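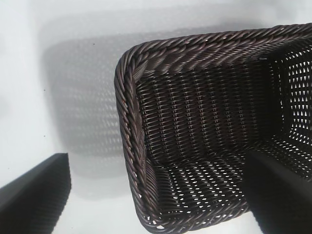

Sanaa Morsy replied:
Depends what you want to keep in it. I had two for bread and they were fine for rolls but hopeless for anything with seeds on, because the seeds go straight through the bottom and you find them on the table for the rest of the week. If it's for the bathroom I'd say go for it.

tinsandtrays wrote:
Sorry, should have said in my first post! It's for the hall shelf. Post, keys, dog lead, the torch, all the rubbish that currently lives on the radiator cover. I've got the one dark brown one and I'm trying to decide whether to get three more to match or send it back and go for something with solid sides. The shelf is white so the brown does show up, and my husband says it looks like a hotel. Not sure if that was a compliment.

Posted April 4, 2019

gorsebank wrote:
Keys will go to the bottom and you'll be fishing for them every morning. Get a hook for the keys. Basket for the rest.

Chiharu Ueda wrote:
I've got about six of this sort of thing round the house (the synthetic stuff, mine are from Clivholm) and I love them, I really do. They don't snag jumpers like the real willow ones did, and when they get grubby I put them in the bath with a squirt of washing up liquid and go over them with an old toothbrush. Try doing that with seagrass! Mine have been through the bath more times than I can remember and they look the same as they did when I bought them.

What I would say is don't put post in one on its own. Anything thin slides about and curls up at the ends. I stand mine up with a bit of cardboard in the middle, cut from a cereal box, and that keeps the letters on one side and the dog things on the other.

pelmet_pete wrote:
Can't agree about the bath. Had a set from Amrani and after a couple of washes the rope bit round the top started to come away at one corner. Turned out mine had a wire frame underneath and it had gone rusty where the water sat. Left an orange mark on the windowsill that I had to paint over. Damp cloth and that's your lot, in my opinion.

Chiharu Ueda wrote:
Well yours had wire in and mine haven't, I've just been and had a squeeze of one to check. I dry them upside down on the line post though, so perhaps that helps. You can't leave them sitting in a puddle, Pete!

pelmet_pete wrote:
It wasn't a puddle, it was a windowsill.

tinsandtrays wrote:
Ha. OK, so how do I tell if there's wire in it before I drown it?

pelmet_pete wrote:
Press the long side in with your thumbs. If it springs straight back there's probably wire. If it goes a bit soft and wavy there isn't. Or try a fridge magnet along the rim, if it grabs you've got your answer.

gorsebank wrote:
Magnet's a good idea, hadn't thought of that.

Sanaa Morsy wrote:
Going back to the gaps. If you like the look but want things to stop falling through, line it. I made liners for mine out of an old pillowcase, took me an evening. Draw round the base on newspaper, add a bit for the seam, then one long strip for the sides that's tall enough to fold over the rim. Elastic in the top edge so it grips. The only fiddly part is the corners because they're rounded, so you need to snip the seam allowance every so often or it puckers. I don't bother with the snips on the underside any more and it's fine.

For the bathroom I left mine unlined. Flannels and things need the air.

hobnailannie wrote:
Why does everything need to be in a basket? Genuine question. My sister has them on every shelf and she can never find a thing, she just has baskets full of stuff she's forgotten about. At least when it's on the radiator cover you can see it.

tinsandtrays wrote:
Annie you haven't seen my radiator cover.

Chiharu Ueda wrote:
I think that's a bit harsh! It's only a muddle if you put too much in. One basket, one sort of thing. I've got one for hats and gloves, one for sun cream and bug spray that comes down in July, one for the cat. The minute there's a mixed one you've had it, I agree with that much.

hobnailannie wrote:
The hall one is going to be mixed though. Post, torch, lead. She said so.

Sanaa Morsy wrote:
Hall ones are always mixed. I empty mine on a Sunday night while the tea's in the oven. Last week it had three takeaway menus, a tape measure and a loyalty card from Brulau with 343 points on it. I'd thought that card was gone for good.

gorsebank wrote:
What do 343 points get you?

Sanaa Morsy wrote:
Nothing. You need 1,000 for a coffee.

pelmet_pete wrote:
Daylight robbery.

Anyway, back to the question. If you're buying three more, do it all in one go. They say dark brown on the label but the batches vary. I bought a fourth to go with my Amrani ones a year on and it was much redder than the others, and it's bothered me ever since. Also measure the shelf with the rim included. People measure the base, and the sides lean out, so the tops end up jammed against each other.

tinsandtrays wrote:
Now that is useful, I had only measured the base. Just been out to the hall with the tape and three will go on there comfortably, four would be touching. So two more, not three. That's cheered my husband up.

Magnet didn't stick anywhere on the rim by the way, so I might be brave and try Chiharu's bath when it gets mucky.

Chiharu Ueda wrote:
Hooray! Lukewarm water, mind, not hot.

hobnailannie wrote:
Have you thought about drawers? I got a little chest for our hall from Mindance and everything's shut away. No dusting in between the weave either. My mum used to do hers with a paintbrush and it drove her mad.

tinsandtrays wrote:
No room for drawers, it's a very thin hall, the pram only just goes through. And a soft brush on the hoover does the dust, I've tried it already. I've ordered the two. Will line one for the small bits, leave the other two as they are, and the keys are going on a hook, gorsebank, before you say it again.

gorsebank wrote:
Wasn't going to say a word. Brass or black?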